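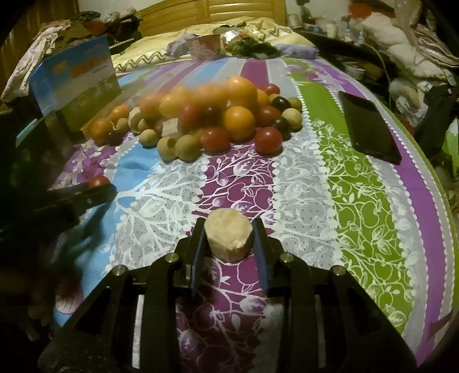
patchandpip
Member, 970 posts, Kesovton

Big sort-out: the round fruity things, the wooden bits and (mostly) the sheet

Right, I have finally emptied the whole lot onto the bed and I'd like some opinions before it all goes back into bags for another year. It's my craft and display stuff, the bits I put out in bowls and on the windowsill when September comes and I get the urge to make the front room look like a greengrocer's. Orange ones, red ones, a couple more of a yellow-orange, some glossy and some less so, and the pale wooden pieces all muddled in with them. I buy it in dribs and drabs, mainly from car boots at 50p a bag, so nothing matches and I quite like it that way.

Three questions really.

1. How do you all store this sort of thing? Mine lives in carrier bags and the shiny ones come out with marks on.

2. The wooden piece nearest you in the photo, on the maroon stripe. Rough sort of top with lots of sides to it, and the sides are faceted as well. It came in a mixed bag with no label. Do I paint it, wax it, or leave it be?

3. The sheet! I've had it years and I love it to bits, all the colours next to each other and the apples down the middle. It's going thin near the foot end and I can't decide whether to cut it up for something or carry on until my toe goes through.

Any thoughts welcome, and yes I know I should have made a cuppa and started earlier in the day.

hemline_hattie
Member

Never mind the storage, where did that SHEET come from?! The maroon with the white apples and leaves is gorgeous, and then the green one has apples on too. I'd have curtains out of that before you could blink.

patchandpip
Member, 970 posts, Kesovton

Kesovton market, the end stall by the bus stop that used to have all the bedding in bin bags. I think the label said Jerano but it's been washed so many times there's nothing left on it to read. I went back the next week for a second one and the stall had switched to slippers.

tinlidtom
Regular

Do not cut it up. I'll say that first and get it out of the way.

On storage: a lidded tub, and line it. I use the 33 litre Clikby ones, they stack and the lids stay on if you carry them by the handles (mine do anyway). Shiny things in the bottom wrapped in tissue, wooden things in a separate tub altogether. You've got them rubbing up against each other in a bag and the wood has corners. There are your marks.

oldmarrow
Member

Separate tub for the wood seems a bit over the top Tom, it's a few bits for a bowl. An old pillowcase does the same job and costs nothing. Put the wooden ones in one pillowcase, knot it, chuck it in with the rest.

tinlidtom
Regular

A knotted pillowcase full of wooden lumps on top of shiny round things. Lovely. Let us know how that goes.

oldmarrow
Member

Goes fine, has done for years, thanks.

biscuitbarrel
Member

Egg trays! The big square card ones. If your smaller orange ones are anything like mine they'll sit in the dips and not roll about, and you can see at a glance what you've got. The big glossy one on the top of the heap won't fit but it could go in a sock. I keep all my large baubles in socks and I never have a clue which drawer they're in, so perhaps don't follow me on that part.

patchandpip
Member, 970 posts, Kesovton

Ooh, egg trays is clever. The cafe up the road puts theirs out with the recycling on a Thursday so I could nip up and ask. And a sock for the big one, I've plenty of odd ones going spare.

Tom, I take the point about the wood. I did wonder if it was that doing it but I'd been blaming the zip on the old bag.

shavingsandglue
Member

Coming in on the wood. Please don't paint it, at least not straight off. It's a nice pale colour and the facets are the whole attraction, the light catches every side a bit differently and as soon as you put a thick coat of anything on, the edges go soft and you've got a blob. If you want to do something, rub it over with fine paper on the sides only, leave the top rough, then a bit of wax on a rag. Try it on the bottom first. Wax will darken it slightly and you may not want that.

hemline_hattie
Member

I'd paint it! Sorry. A bowl full of red and orange with one bare bit of wood in it looks like you ran out of paint. A deep red, or that purple off the edge of the sheet.

shavingsandglue
Member

Hattie we are never going to agree about wood, are we. You painted a pine dresser turquoise.

hemline_hattie
Member

I did and it cheers me up every single morning.

oldmarrow
Member

I'm with leaving it plain. The pale against the maroon looks very handsome in your picture and I'd carry that over, set the wooden ones out on a strip of dark cloth with the coloured ones heaped behind. Which would be an argument for having some of that sheet to spare... I'm saying nothing.

tinlidtom
Regular

You've said it now.

patchandpip
Member, 970 posts, Kesovton

Ha, well, that's the thing, I did notice how good it looked on the maroon when I was sorting. There's the apple stripe down the centre, then a light grey lace-patterned one either side with tiny dots and a scalloped edge to it, and I thought that's practically a table runner already. You'd only have to cut along the grey and hem it.

But then what do I do with the rest of it? The blue with the branches is lovely, and the magenta with the flowers, and I'd end up with a heap of strips in a bag, and we all know what happens to bags of strips in this house.

quiltycounty
Moderator

Moving this from General to Fabric and Home as it's mostly sheet by now. Storage people, you're welcome to stay.

My two penn'orth. If it's thin at the foot it will be thin elsewhere, hold it up to a window and you'll soon see. A sheet wears where you lie on it, so I'd expect the centre to be worse than the sides. That maroon apple stripe you all want for a runner could be the weakest part of the lot. The green stripe with the apples on might turn out the better bet.

patchandpip
Member, 970 posts, Kesovton

Oh now that is a good point and I don't like it one bit.

biscuitbarrel
Member

Could you back it? Iron-on stuff behind the thin part. I did that with a tablecloth of my gran's and it's still going, a bit stiff but you don't notice with plates on.

quiltycounty
Moderator

You could, yes. I'd go for a plain cotton backing stitched on over iron-on. The iron-on bubbles in the wash if you look at it wrong. Boonyarit Fabrics do a plain cream cotton by the half metre that's decent for this sort of job, and it's wide, so there'd be no join in a runner.

hemline_hattie
Member

Mine has never bubbled. I think people have the iron too hot.

quiltycounty
Moderator

Possibly! I've had it bubble on me more than once and I'm quite careful, so I've gone off it. Do a scrap first either way.

tinlidtom
Regular

Has anyone considered that it's a perfectly good sheet with a thin foot, and that feet can go elsewhere? Turn it round so the thin end is under the pillows. That'll get you another couple of years and cost you nothing, and Marrow will be pleased about that at least.

oldmarrow
Member

First sensible thing you've said in this thread. Turn it round.

shavingsandglue
Member

Or sides to middle, like my mum did. Cut it down the centre, swap the outside edges in, join them, hem the new outsides. You get a ridge down the bed, mind. And on a sheet with stripes like yours it would send the whole pattern round the houses, you'd have purple meeting magenta in the middle.

hemline_hattie
Member

Purple meeting magenta sounds marvellous and I won't hear otherwise.

patchandpip
Member, 970 posts, Kesovton

I'm not sleeping on a ridge, not even for that!

OK so I went and held it up to the window as instructed. The foot end is bad across most of the width. The maroon further up is better than I feared, a bit thin in one patch and then sound. The green is good all the way along. So I think what I'll do is turn it round for now (thank you Tom) and when it does go, the green stripe comes out first for a windowsill runner and I'll see what can be saved of the maroon with some of that cream cotton behind.

The wood I've waxed, underneath only, to see. It's gone the colour of weak tea. I quite like it but I'm leaving it overnight before I do the rest.

shavingsandglue
Member

Good. Buff it again in the morning with a clean bit of rag, it'll lift a shade. If it's still too dark for you then sand the bottom back and leave the lot bare.

biscuitbarrel
Member

Did you get your egg trays?

patchandpip
Member, 970 posts, Kesovton

I did, I came home with 6 of them and a cheese scone. The small orange ones sit in them beautifully. The red ones are a touch too big for the dips and sort of perch, so I've put tissue in between and they don't roll unless you tip it. Big glossy one is in a football sock. The tub's next, I'm going to measure the gap under the bed before I buy anything, last time I guessed and had to keep the thing on the landing.

tinlidtom
Regular

Measure with the lid on. The handles stick up a bit when they're clipped over.

hemline_hattie
Member

And if you ever see that stall back with the bedding, get two and post me one. I'll pay you for it and the stamps.

patchandpip
Member, 970 posts, Kesovton

You'll have to beat me to it, Hattie! I'll have a look on Thursday when I'm up that way.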